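Como fazer a passagem de cargo numa agência de navegação sem perder nada pelo caminho

Sábado, 3 de junho de 2023
Por Ehab Sqalli

Notas rápidas, escritas entre duas escalas. Servem para quem vai entregar a chefia de um escritório portuário e para quem vai receber. Fiz isto 2 vezes, uma bem e outra mal. A má foi em fevereiro, na Ziresov.

Primeiro, a data. Uma só, por escrito, com hora. Sem "lá para o fim do mês". Mandem para a administração, para o porto e para o banco no mesmo dia. Se houver dúvida jurídica sobre a nomeação, parem e falem com o advogado antes de mexer em assinaturas. Depois é uma confusão para desfazer.

Segundo, a lista de poderes. Quem assina manifestos, quem autoriza pagamentos, quem responde à capitania. Nome antigo, nome novo, data de troca. Uma linha por poder. Na Ziresov faltou o acesso ao portal aduaneiro e o navio Ngata ficou 5 dias à espera de uma declaração. Cinco dias de cais pagos por causa de uma senha.

Terceiro, os processos abertos. Tínhamos 1.707 no sistema, a maior parte já morta. Não tentem explicar tudo. Separem os que têm prazo nos próximos 50 dias e passem só esses de viva voz, com o processo à frente. O resto vai em folha de cálculo: número, cliente, estado, próximo passo.

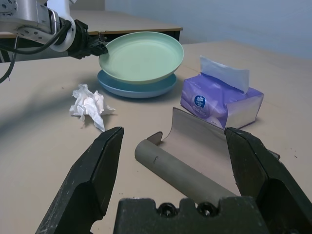
Larysa Hordiienko, que leu o rascunho, discorda da folha de cálculo: diz que na Clandgate os processos "mortos" foram precisamente os que voltaram, com reclamações de sobreestadia, e que ela exige uma frase de histórico em cada um, mesmo nos encerrados. Pode ser. Dá trabalho, mas se houver tempo façam como ela.

Quarto, o auto de entrega. Duas páginas chegam. O que tem de lá estar:

- data e hora da transferência
- saldo das contas e caixa, com extrato anexo
- chaves, carimbos, cartões, tokens
- litígios e garantias bancárias em vigor
- assinatura dos dois e de uma testemunha

Se o que sai se recusar a assinar, não forcem. Quem entra faz o auto sozinho com a testemunha, anota a recusa e envia cópia à administração por correio registado. Guardem o talão.

Quinto, os clientes. Um email curto, assinado pelos dois se possivel. Com a Kendcombe, que era a maior conta, telefonei antes, e mesmo assim continuaram a mandar as instruções de carga para o endereço antigo. Deixem o reencaminhamento ligado e vejam a caixa todas as manhãs.

Último ponto, as senhas. Mudem-nas no dia da troca, na presença dos dois, e e risquem da lista à medida que ficam feitas. O portal aduaneiro primeiro.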